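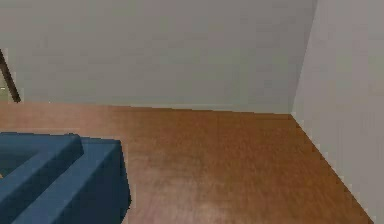

By Adalberto Nogueira
November 13, 2022 | Opinion | Management Practice

When an employee gives notice, most organizations follow a familiar procedure. Access rights are listed, equipment is recovered, and a member of the human resources staff conducts an exit interview. The notes are placed in a file. In my experience as an adviser to mid-sized employers, the file is seldom opened again.

I do not argue that exit interviews should be abolished. My concern is that they have been asked to carry a weight they cannot bear. Senior managers speak of them as a source of honest information about working conditions, yet the person being interviewed has every incentive to be polite. A reference may be needed. The industry may be small. A departing analyst who spent two years under a poor supervisor will often report that she is leaving for "a new challenge," and that phrase will be entered as the reason for departure.

Last year I reviewed 173 exit interview records at Plundgate, a distributor with a workforce of 500. Pay and career opportunity accounted for most of the stated reasons. Conflict with a direct supervisor was seldom recorded. When the company later wrote to the same former employees, at least six months after they had gone, the replies were a good deal more frank. Several named scheduling decisions made in a single department, of which the executive team had been unaware.

The timing of the question matters, and so does the person who asks it. Mostafa Alaoui, who directs personnel policy at Shehata, has moved the main conversation to a much earlier point. Employees there meet with a manager from outside their own reporting line in their first August with the firm, and every year after that. They are asked what would cause them to consider leaving. "By the time we hold the exit interview, we should be able to predict what it will say," Mr. Alaoui told me. "If we are surprised, we have missed something."

There are fair objections to this practice. It takes managers away from other duties, and at a company the size of Bultia, with 300 employees, the hours are not trivial. Some supervisors will also resent having a colleague speak privately with their staff. Bultia tried a similar program and allowed it to lapse after one cycle, largely on those grounds. I believe that was a mistake, though an understandable one. The cost of the meetings appeared in the budget, while the cost of replacing experienced people was spread across recruitment, training and overtime, where it drew little attention.

Any such program also depends on what is done with the answers. Employees who raise a concern and hear nothing further will not raise a second one. A written response to each department, even one that explains why a request cannot be met, should be regarded as a minimum obligation of management.

Boards should ask to see these responses once a year, alongside the turnover figures they already receive.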